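Introduction to the Secondhand Trade
Handout for Session 4: How Used Goods Get Their Prices
Instructor: Benvinda Henriques

Welcome back, everybody, and thank you for the very good questions at the end of last session (I know we ran over, and I know some of you had a bus to catch). I promised I would write up the part on pricing more fully, so this handout is longer than the last one. Read it with a pencil in your hand if you can.

Let me start where we left off, with the difference between what a thing cost and what a thing is worth to the next person. Almost everyone who walks into a resale shop with a box of their own belongings remembers the receipt. They paid 60 dollars for the lamp and they would like to see a good part of that again. The trouble is that the buyer on the other side of the counter never saw the receipt and doesn't much care about it. She is comparing your lamp with every other lamp she could take home this afternoon, including the new ones. When we talk about "resale value" in this course, we always mean the second number, and I'd like you to get into the habit of writing it down first, before you look up the original price and let it pull you upward.

There are a few words we will keep using, so let me set them out plainly.

Asking price: what the tag says.

Clearing price: what the thing sells for in the end, after markdowns and any bargaining at the counter.

Holding cost: everything you spend while the thing sits on your shelf. Rent is the big one, but there is also your time, the light bill, and the better item that could have stood in the same spot.

Sell-through: the share of what you put out that sells within a set period. We use four weeks in this class, although many shops use longer.

Holding cost is the one that students forget, and I forgot it myself for years! When Clementina Veloso and I opened the Rustulwood shop, we had a back wall full of dining chairs that we were very fond of. We had priced them carefully and we were sure the right person would come along. By the following December we had sold two. When we finally sat down and divided the rent by the floor space, we found that the wall had cost us 237 dollars a month the whole time, and the chairs put together would hardly have brought in that much. We marked them down the next morning and they left within the week. 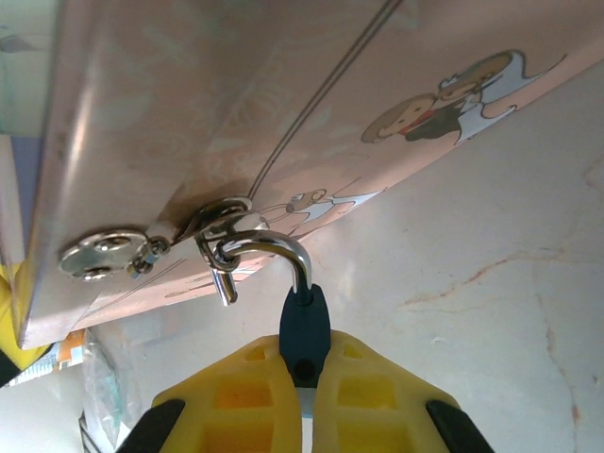
So the lesson we took from it was to decide on the markdown before the item goes out. Write the date on the back of the tag, choose how long it gets at full price, and choose what the next price will be. It is so much easier to be sensible on the first day, when you haven't yet grown attached and haven't told six customers the story of where it came from.

Now, a word about condition. Shops describe it in all sorts of ways, and you will see "good," "very good," "gently used" and "well loved" all meaning much the same thing. Please don't lean on those words in your assignments. Say what you would say to a friend on the telephone: there is a scratch on the left side as long as a finger, one knob has been replaced, the drawer sticks in damp weather. Buyers forgive a flaw they have been told about. They are a good deal less forgiving when they find it at home, and a return costs you the sale, the trip, and usually the customer.

Children's goods deserve their own session, and they will get one, but I'll say a little now. They sell fast and at low prices. Families outgrow them in a season, so the supply is steady, and parents tend to shop in a hurry. Before you price anything meant for a child, check whether it has been recalled, and if you can't find out, don't sell it. I'm firm on this one.

For comparison, let's look at the two practice ledgers in your folder. The Fameneck ledger shows 3,481 dollars in sales for the month, and Brandão shows rather less. Many of you said last time that Fameneck must be the healthier shop. Look again at the stock column. Fameneck is carrying far more unsold furniture at the end of the month than it had at the start, while Brandão has turned over roughly half its floor. I would like you to think about which of the two you'd want to be running in the spring, and why, and to come ready to argue for it.

For next session

Please read the chapter on consignment agreements in the course packet, and skim the sample Sistby contract that follows it. Pay special attention to the paragraph about who owns an item once the consignment period has ended, as we will spend a good while on it.

Pick one thing in your own home, write an honest description of it in five or six lines, and give it an asking price, a first markdown and a date for each. Bring two copies, one for me and one to swap with your neighbor.

Clementina will be joining us for the second half, and she is bringing her old tag book.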